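Search the archive
Search
September 2020
Posted by the list owner, Wendance Home Table list

Hello all,

A member wrote in last week, and I've been wanting to answer properly ever since:

> I have a drawer problem. We eat noodles three nights a week and
> the chopsticks live in with the forks, where they slide to the
> back and cross over each other. I can never find two that match.
> I bought a Hattar drawer divider and they are too long for it.
> Does anyone keep theirs out on the table? Do they get dusty?
> And what do you stand them in?

Yes, yes, a little, and nearly anything tall! I gave up on the drawer in February and I'm so happy with how it's gone. Ours stand in a dark canister at the back of the table, next to the oil and the bottles, and anybody who sits down can reach over and take a pair. I went looking for something special first (there's a lovely ceramic one at Triletti, but it cost more than all my chopsticks put together) and then used what we had. 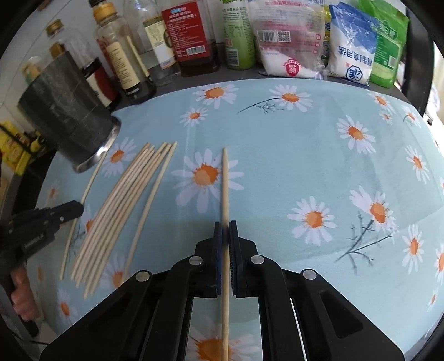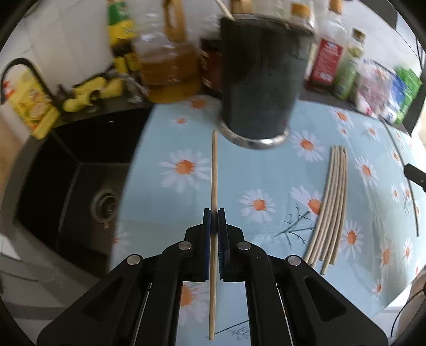
Matching is the part I want to talk about most, because I think it's what drives people crazy. My answer was to get rid of every odd set and keep one kind only. Plain pale wood, no painted ends, no patterns. When they're laid side by side on the daisy cloth like that, any one will go with any other, and you can stop hunting. The fancy lacquered pairs from my aunt went into a box for company, and I do still get them out – they're beautiful – but they aren't the everyday ones.

Now the dust. I empty the canister every couple of weeks, wipe out the inside with a cloth wrapped around a spoon, and let it dry upside down overnight. The chopsticks get washed in hot soapy water and dried flat on a towel. Please don't put them back damp! I did that once and the bottoms went gray and smelled like a basement. I had to throw out 14 of them.

Things I'd look for in a container: heavy enough that it won't go over when someone grabs at it, and tall enough to hold them up past the middle. A jam jar is too short. The Grallberg utensil pot that several of you recommended is fine too, only a bit wide, so they flop out to the sides unless you fill it.

Does anyone oil theirs? I've been thinking of trying it on a few old ones to see if the wood perks up. And if you've found a divider long enough for a regular kitchen drawer, write back to the whole list, please, as I know some of you would rather keep your tables clear.

Happy sorting!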